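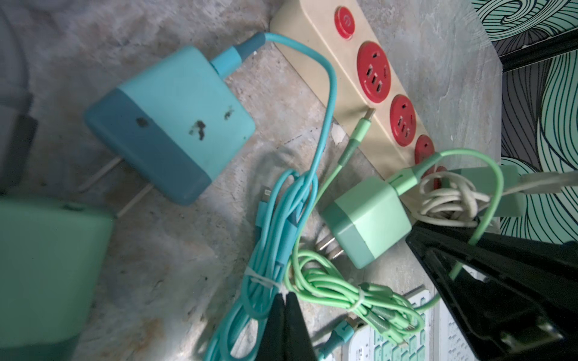
Why does my Drulby tablet stop charging at the same percentage every night?
The overnight limit is set in the Drulby account settings and overrides whatever you choose on the tablet itself. Change it in the account, then restart the tablet.

Ticket 617
Product: Drulby tablet, system build 251
Opened by: Mahmoud Tawfik
Handled by: Ismail Mansour, Radwan help desk
Status: Closed

Mar 19, 2025
Customer reports that the tablet stops at 80 percent. He turned off Battery Care on the tablet and it came back on by the next morning. Has tried two outlets and another cable. Same result.

Reply from Ismail
Please open Settings, then Battery, then History, and send me the last line in the list.

Reply from Mahmoud
It says "Limit applied, code 594." There is one of those for every night going back to October.

Reply from Ismail
Code 594 means the limit came from the account. The charger and battery are not involved. Sign in to your account on a computer, open Devices, pick the tablet, and look for Night Limit. If it is on, turn it off and save. Then hold the power button until the tablet restarts — a normal sleep and wake will not pick up the change.

Reply from Mahmoud
Night Limit was on. I turned it off but the page would not save. It goes back to On when I reload.

Reply from Ismail
That happens when the Imenine sync add-on is linked to the same account. Unlink it under Connected Apps, save Night Limit, then link it again.
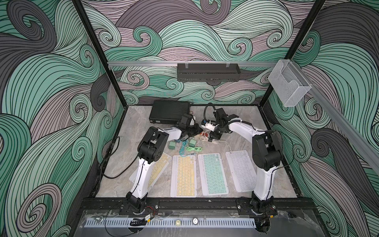 Wave pattern on the walls, black basket on the back rail

Reply from Mahmoud
Unlinked, saved, linked again. It charged to 100 last night and the setting is still off.

Internal note
Same fault as the Zumer tablets on build 251. Added to the known issues list under item 4. Closing.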